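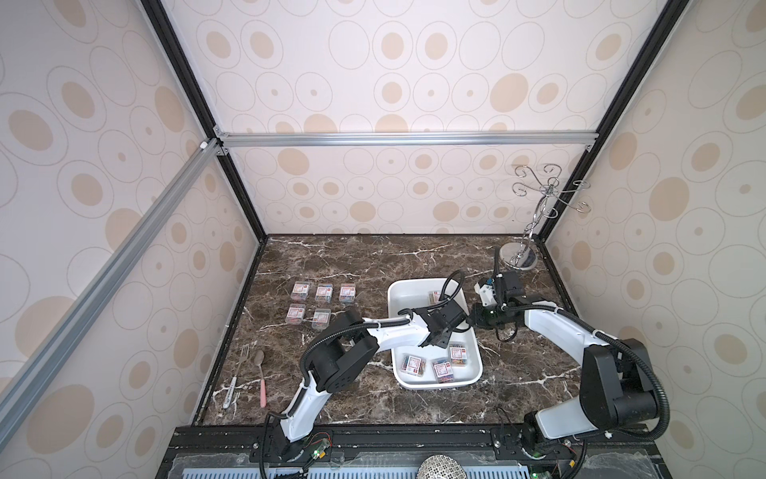 When does the night ferry to Loltholm start running again? The first boat leaves Hagedorn harbour at 10.40 in the evening on May 4, 2025, and there will be a sailing every night until the end of the season.

It's back! After a winter of petitions, packed meetings and one very long song performed outside the harbour office, the overnight crossing between Hagedorn and Loltholm has been saved, and the island is delighted.

The route was dropped in February when the old operator pulled out. Islanders were left with the daytime boat, which is fine if you have a whole day to spare and hopeless if you want to see a play on the mainland or catch an early train. A petition went round the shops and the school gate and came back with 1,239 names on it, a wonderful show of support for a place this size.

The new service will be run by Genis, a small family line that already looks after the mail boat to Cluvitz. Its ship carries 90 passengers and has six cabins, a proper galley and a covered deck at the stern where you can sit with a blanket and watch the lighthouse go by. Bicycles travel free. Dogs are welcome everywhere except the cabins.

Hartmut Kleinschmidt, who will captain the first crossing, grew up on Loltholm and remembers taking the night boat to visit his grandmother. "You fell asleep with the engine humming and woke up to the smell of rolls," he said. "I've told the galley there had better be rolls."

There will be rolls - and coffee from five in the morning, an hour before the ship ties up.

The crossing has a lovely long history. A night boat first sailed between the two harbours in 1904, carrying herring one way and newspapers the other, and the island museum is putting the original ship's bell on show for the summer. Entry is free and children can ring it.

Tickets are on sale now at both harbour offices. The cabins on the first sailing have all gone, but there are still plenty of reclining seats, and the town band will be playing on the quay from nine.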